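Notes on the Toy Shelf, November

This entry records the review of play materials carried out in the shared room at Pevstead this month. It follows the earlier entry on storage, in which the decision to retain open cubbies was set out at some length.

The room remains in everyday use. The white shelving unit continues to serve well, and the pale floor is easily swept. Numbering by hand has been kept, as the printed labels supplied by Sernum did not adhere.
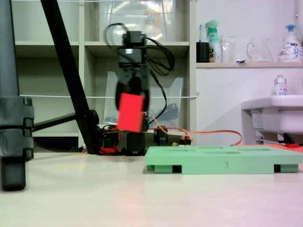

A total of 134 items were listed, of which 68 are to stay on the open shelves. The remainder will be stored and exchanged every 2 months. Items with missing parts have been set aside - the Lamrani puzzles, regrettably, among them.

Particular regard was given to shape sorters. A thick, flat board has clear merits at a table: it does not roll, and a child may see straight through to the surface beneath. The older bucket type is noisier and its lid is frequently mislaid. It is therefore proposed that the board be kept within reach - together with its blocks - and that the bucket be retired.
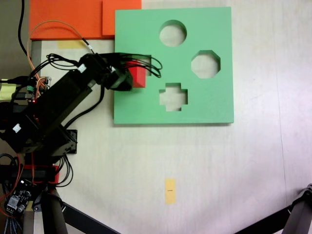
The green sorting board, with a red block at the square opening.

Readers holding spare blocks from a similar set are invited to write in before the next exchange.

Comments

We kept our bucket and lost the lid within a week. The board sounds sensible.

Does Nurkari still sell replacement blocks? Ours is short of 3.

Please could the full list be posted? I missed the storage entry too.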